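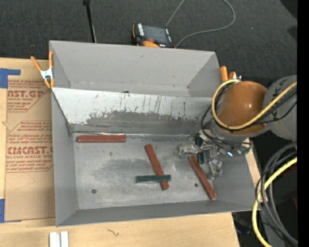

Takside > The workshop > About us

Hello, and thanks for clicking through to the page most people skip! I'm Moushumi Majumder and I run Prurnstead, which is a small workshop with a rather large sorting habit. We take in mixed coloured bars, the sort used in counting sets and building sets, and we send them back out sorted by colour and bundled up for schools, playgroups and anyone else who needs a tidy box of bits.

I started in my mum's dining room with one bin, a borrowed table and a radio that only got one station. A teacher friend had given me a carrier bag full of odds and ends from her cupboard and asked if I could make any sense of it. I had it done by teatime and I was hooked. She told another school, they told two more, and by the following June I couldn't get to the dining table for boxes (Mum was very patient, up to a point).

So we moved to Takside, where we have a proper unit with carpet on the floor, a kettle and a door that sticks when it rains. Deepika Achari joined me that first winter. She does the ordering and the phones and she is much, much faster than me at reds and greens, which she brings up more than she needs to.

People often ask about the bins. We like plain sheet metal with high sloping sides, because the bars slide down towards the middle and you aren't forever chasing them over the edge of the table. Ours has a white divider across the inside, so there's a big front part to work in and a narrower bit behind. It's had a hard life, that divider! The white has rubbed right through to dark grey along the bottom half, there are thin scratches above that, and the metal floor is scuffed and smudgy in the middle where everything lands. I was all for replacing it last year. Deepika said it still holds bars, doesn't it, and put it back on the table.

How it works, if you're sending us something: tip the lot into a strong box, tape it well and put your name inside as well as outside. Don't bother sorting first. The reddish-brown ones and the dark green ones always end up lying across each other anyway, and we're used to it. We work in small handfuls, so only a few bars are out on the metal at any one time, and each colour goes off to its own tray when it's done. Please do take out any paper clips. And sweets. We've had sweets.

Our own range is called Tisia. Each set has 4 colours and comes in a cotton bag with a drawstring, and there's a big classroom box of 2000 bars if you've got the shelf space. Gazi is the newer one, with chunkier bars for smaller hands, and we're still fiddling with the bag for that because the first lot of drawstrings frayed something awful.

You're welcome to visit. Ring first, as there are only two chairs and one of them usually has a parcel on it. We can show you the table, you can have a go at a handful yourself, and there's normally cake if Deepika has been baking.

Moushumi

Comments

Jan P: Sent you our whole maths cupboard and it came back lovely. The Year 2s had it in a heap again by lunch but that's hardly your fault.

reception_teacher: Do you sell the metal bins at all? Ours are plastic and everything sticks in the corners.

Moushumi: Not at the moment, sorry! I'll ask the chap who makes them and pop a note on the site if he's willing.

Colin: When is the Gazi bag out? Been waiting for ages.

Related pages

Posting your bars to us
Tisia sets and refills
Gazi: where we've got to
Finding us in Takside
What to do with odd bars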